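Home Browse Tags Members Help
Search this site Go
Filed under: Robot learning > Evaluation methods > Language-conditioned tasks

Scoring a button-pressing task when other objects share the tray

Felista Massawe

Our group at Manthorpe is preparing an evaluation of a policy which receives a written instruction, such as "press the orange button", and must then press the button of that colour. The policy was trained on 4000 demonstrations. We intend to report 204 trials, divided equally among 4 button colours: green, yellow, orange and red.

The buttons are the same apart from their caps. Other items are placed on the tray with them in order to test whether the policy attends to the word "button" as well as to the colour word. The arrangement is shown in the two views below. 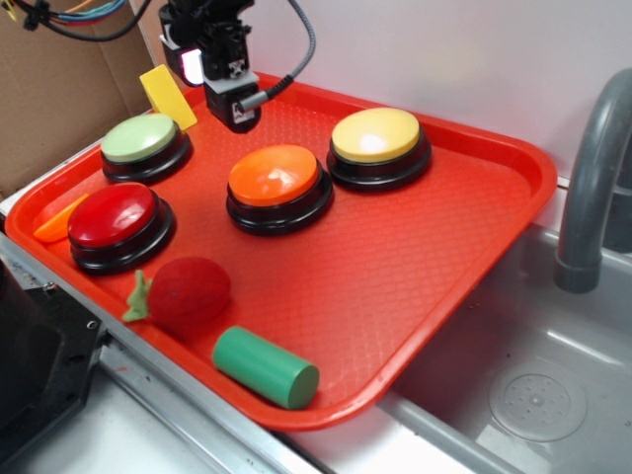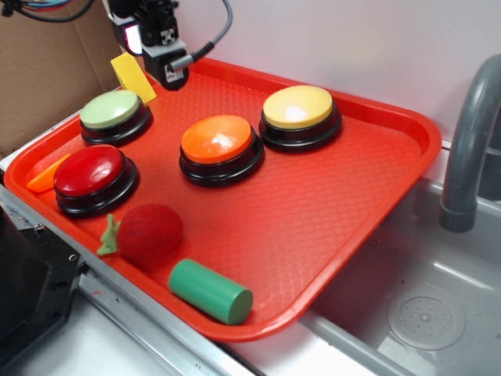

My difficulty concerns the scoring. At present a trial is either a success or a failure. A reviewer of our internal draft has asked that contact with a toy of the requested colour be reported separately from a press on the wrong button. I should be grateful to learn whether there is an accepted practice, and whether the objects ought to be moved between trials.

Sanne Verhoeven

I would support the reviewer. The two errors have different causes and should not share a column. We use 3 failure categories at Starnness: wrong button, contact with a distractor, and no contact before the time limit. The first contact decides the category, even if the correct button is pressed afterwards. Please state this rule in the paper, as readers will otherwise assume that late corrections were counted as successes.

As to placement, the buttons and the distractors should both be moved, following a list drawn up before the trials begin. If the red button always stands in the same corner, a policy may learn the corner and ignore the word. Equal numbers per colour will not reveal this. A small control set in which two caps exchange places is inexpensive and will answer the point directly.

Bheki Venter

We only record success or failure and have had no complaints. Check that the buttons register a light press.

Ewan Tawhiri

I agree with Sanne Verhoeven on the categories. I would add that the person scoring should not be told which version of the policy is running. Also report the results for each colour separately. In our December trials the overall rate concealed a marked weakness on yellow, and we found it only when the table was divided.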